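Teaching by Hand: The Clerical Work of Robots

The Rilgate laboratory of Driditz, a firm engaged in the automation of records handling, has for the past two years given most of its attention to paper. Its programme, known as Arov, concerns the ordinary duties of a document room: gathering loose sheets, placing them in a folder and leaving the folder ready for the shelf. The arms are not programmed in the usual sense. A trained operator performs each task by remote control, and the movements are recorded for later use in training.
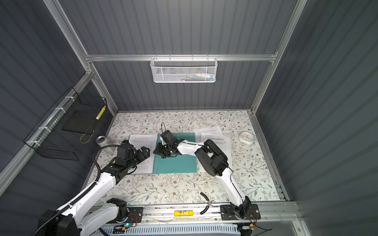 Fadime Tatlı, who has directed Arov from its beginning, regards the quality of the operator as the chief factor in the results. New staff spend 10 working days at the controls before any of their recordings are accepted. They learn first to move one arm while the other remains still, and only later to use both together. The working area is furnished with more than the task demands, and a drinks can and a round wall clock share the patterned mat with the folder and the printed sheets. A system taught only on a bare surface, Ms Tatlı explains, may come to rely on that bareness, and few offices could offer it.

Paper presents particular difficulties. A single sheet bends when it is lifted, slides when it is pushed and clings to the sheet beneath. Operators are asked to approach slowly, to keep the jaws close to the surface and to let go only when the page is fully supported. Where an attempt fails, the recording is kept and marked as a failure. The laboratory's rules forbid the operator to tidy the result by hand before the recording has ended.

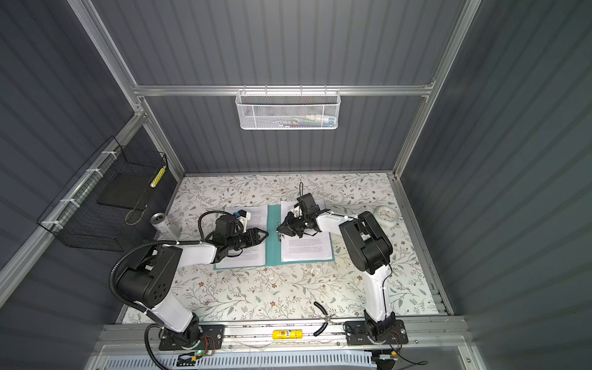 The same rules govern the length of a session. No operator may work for more than 26 minutes without a rest, a limit introduced last November after a review of recordings made late in the day showed hurried movements and heavier contact with the paper. A full set for one task consists of 200 recordings, shared among several operators so that no single manner of working prevails. Of the most recent set, 177 were passed for training.

The method has its critics within the trade. Tokgöz, a supplier of filing equipment which advises the programme, has argued that a purpose-built machine would sort paper more quickly and at lower cost. Ms Tatlı accepts the point where sheets are uniform and volumes are high. Her interest lies in the smaller archive, where folders differ from one shelf to the next and a fixed machine would stand idle for much of the week.

The laboratory will receive visitors from county record offices on 12th August. Those attending will be invited to take the controls under supervision and to attempt the placing of a single sheet.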